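An afternoon at the Drasico open house
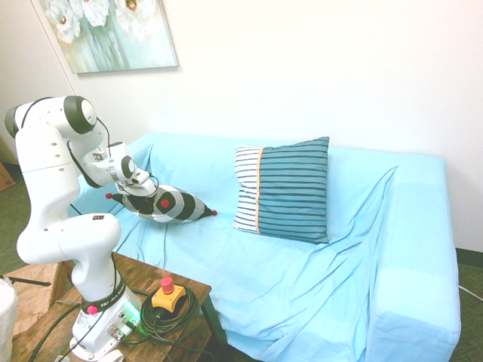 The arm at the sofa station, with the striped pillow in its gripper.

I went to the Drasico open house in July, mostly because it was close by and I had the afternoon free. The sign-in sheet was already at 112 names when I got there. They had several stations set up, and the one I spent the most time at was the sofa.

The job at that station is tidying throw pillows. A white arm is mounted on a small wooden table next to a sofa with a light blue cover on it, and it picks up pillows and puts them where they belong. I had expected boxes or blocks, the kind of thing you see in every robot video.

Ita Ó Ceallaigh was running the station and answered questions between runs. She said pillows are hard for the arm because they change shape as soon as you grab them. You can see it in my photo. The striped one got pinched and twisted when the gripper took hold, and it came up looking long and thin with a red pom-pom at each end. The software, which they call Calta, has to work out which way the pillow is facing after that. Ita said they had logged 1,283 pickups on that sofa before the open house.

I stayed for seven runs. Most went fine. On one, the pillow slid off the seat and she put it back by hand and started over. The arm moves slower than I thought it would. A kid next to me asked if it could go faster, and she said yes, but they keep the speed down when visitors are in the room. The red stop button sits on the table right in front of the base. She showed us how to press it before she started anything.

I asked about the sofa cover too. She said the wrinkles give the cameras trouble, and they want that, as people's sofas at home have wrinkles.

The next station was called Lei and had to do with sorting mail, but the line was long and I only saw the end of one demo. There was coffee in the hallway. Parking was in the back lot and it was full by 2 p.m., so if you go next year, use the street.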